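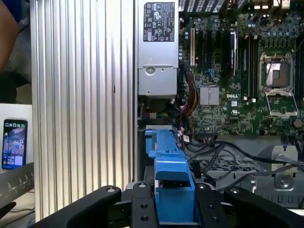 trudowbound: You want the north shore in July, hands down! We did Genidport to Trudow by ferry last summer with both kids and I would go back tomorrow. The water is cold but so clear, and the bakery by the dock opens at six.

4 min read

pinewagon: Have to disagree on July. The campground was packed when we went and the line for the boat was out past the parking lot. Early June is so much nicer (bring a sweater, though).

trudowbound: Fair, but half the trails are still muddy in June! My two want to swim, so for us it's summer or nothing.

mapsandsnacks: Has anyone stayed at the Pappas cabins? We're a family of five and they want $799 for the week, kitchen included. The lodge in Prarnel quoted $481 but that's one room and a cot.

pinewagon: Pappas, yes! Ask for one of the cabins up the hill. Ours had a screened porch and we ate every single meal out there, even in the rain.

slowmiles: Going the other way on this. Prarnel lodge, spend the difference on a boat rental. You're only in the room to sleep.

mapsandsnacks: With three kids under ten I am very much in the room, lol. Leaning cabin.

Print this page | E-mail this thread

trudowbound: Whichever you pick, do the ridge walk above Prarnel. It's a 2000 foot climb and my legs were jelly, but oh, the view across to the islands! Start early and pack twice the sandwiches.

slowmiles: OK, on that one we agree. Best day of our trip.

mapsandsnacks: Sold! Booked the cabin, they took a $100 deposit. Does the ferry take bikes?

pinewagon: Yes, on the lower deck. Get there early.

This site uses cookies. By continuing to browse you accept our cookie policy.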